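Facilities Helpdesk - Grullasmont Building
Ticket 125: Shared table in Room 7 not cleared
Status: Open, awaiting requester
Raised by: Güven Yalçınkaya
Category: Rooms and furniture

Summary of request

The requester reports that the light wooden table in Room 7 is regularly left covered with packaging and small items. He asks that the table be cleared, and that the desk confirm which items may be thrown away and which must be kept.

Initial response

The request was accepted on Tuesday and passed to the Room Services team. The requester was reminded that, under the room rules, staff may remove waste but may not dispose of parts, bags or boxes without the agreement of the department using the room. An owner list was requested from the department and has not yet been received.

Room check

The table was checked at the start of the shift. Most of what lies on it is packing material: a pile of white and pale blue papers and plastic packaging towards the back, several pieces of brown cardboard and a small crumpled clear plastic bag. One strip of cardboard overhangs the corner and should be dealt with first, as it may be knocked to the floor by anyone passing.

Grey 3D-printed parts are lying among the packaging - these are to be treated as property and not as waste. The same applies to the black fabric pouch beside the pile, the red-and-orange patterned bag and the upright white box.

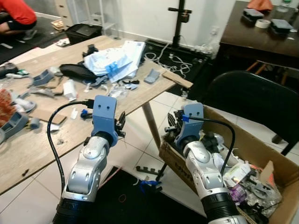 Action agreed

1. Room Services will take away the cardboard and the plastic packaging once the department has replied.
2. Papers will be lifted out of the pile and placed in a tray marked with the ticket number. They will not be recycled until the requester has looked through them.
3. The printed parts will be put together in one lidded tub on shelf 2 of the store cupboard.
4. The pouch, the patterned bag and the white box will stay on the table, unopened, until claimed.

Note from requester, 16:10

Mr Yalçınkaya accepts the above. He asks that the tub be labelled "Diltus", the name used by his section, and that the key to cupboard 47 be left at reception.

Next step

Awaiting the owner list. A reminder has been sent to the department.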